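Guides > Around the House > Sorting and Storage

How to sort a mixed bin of toys and household bits
By Severin Gruber, December

Start with the bin where it stands. Put an old sheet on the floor next to it and have two boxes and a rubbish bag ready. I do this on a Friday evening and allow 20 minutes.

Take things out one at a time. Toys go in the first box, household objects in the second. Anything broken goes in the bag unless you are sure you will mend it this week. 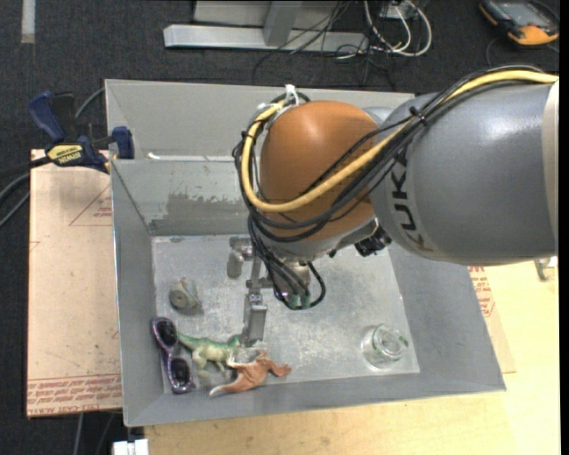 A metal bin with high walls is handy for this kind of mixed load, but small pieces settle at the bottom. Lift the big things first, then feel along the edges for the rest.

When it is empty, wipe the inside with a damp cloth and dry it well. Wash hard plastic toys in warm soapy water. Soft ones can go in the machine if the label allows.

Put the toys back with the heaviest at the bottom. Household objects should go back to the room they came from the same evening.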